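Hellik Curved Glass Partition
Section 5: Setting and Checking the Frosted Panels

Read this section through before you remove the protective film. Frosted panels are supplied with one treated face and one plain face. Both faces look alike from a few feet away, so check the corner label before lifting.

Before you start

Sweep the floor along the full run of the bottom channel. Grit trapped in the channel will hold a panel off its setting blocks and may chip the lower edge. On plank floors, lay felt or folded cardboard on the room side of the channel.

CAUTION: Never stand a panel on a bare corner, even for a moment. Lift with two people and keep your hands clear of the bottom edge.

Setting the panel

1. Place two setting blocks in the bottom channel, each 213 mm in from the panel ends.

2. Raise the panel into the top channel first, then lower it onto the blocks. The standard panel is 2,310 mm tall and has 5 mm of play at the top.

3. Turn the treated face toward the room. If the corner label reads CEMITZ from your side, the panel is the right way around.

4. Press in the dry gasket by hand, starting at the middle and working out to both ends. Do not use a screwdriver.

Note: On curved runs the gasket is shorter on the inside of the bend. Use the piece marked 103 and trim it last.

5. Check the panel for movement. Stand close, with both feet on the floor, and press at chest height. A slight give is normal. A click or knock means a block has shifted - lift the panel and repeat step 2.

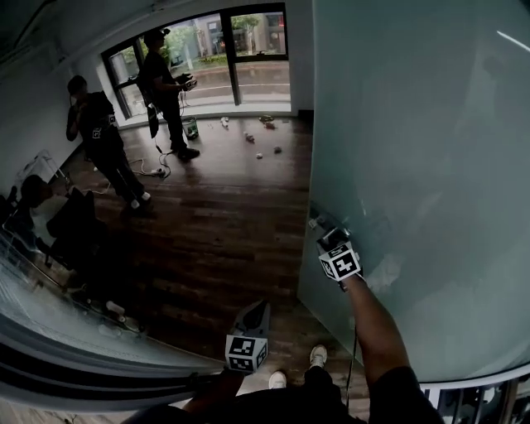

6. Wipe the frosted face with a damp cloth and let it dry. Finger marks show more on frosted glass than on clear, and most come off with plain water.

CAUTION: Do not use scouring pads, razor blades or any cleaner containing ammonia on the treated face.

After setting

Leave the gasket alone for one full day before fitting the metal cover strips. Keep cords and buckets out of the walkway beside the glass while you work.

If a cover strip will not snap down, go to Section 6. Replacement gasket is sold by the roll under the name Stodcombe, in gray or black.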